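About Skurner

We make sorting and stacking sets for nurseries and infant schools: coloured cubes, and coloured tape to mark out where they go.
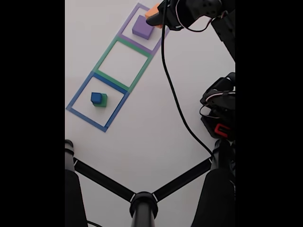

I was a classroom assistant before I started Skurner with Howard Nuttall, and I had sat through plenty of talks on how blocks would raise reading scores. I never saw the proof. So you won't find claims like that on this page. A child puts a cube in a square. Sometimes it's the square of the same colour, sometimes it isn't, and sometimes there's a tower. We think that's worth doing, and we leave the rest to teachers.

Our first order was 300 cubes for a school in Trengate, and Howard packed them on his mother's ironing board. We now work from a unit in Usten with a staff of seven. The catalogue has 383 items in it, which I still say is too many (Howard disagrees).

We don't do starter bundles, loyalty points or an app. If the tape leaves a mark on your tables, tell us and we'll refund you. Try a short strip on a corner first, whatever the label says.

Eftychia Drakos
Page last changed 20 April 2022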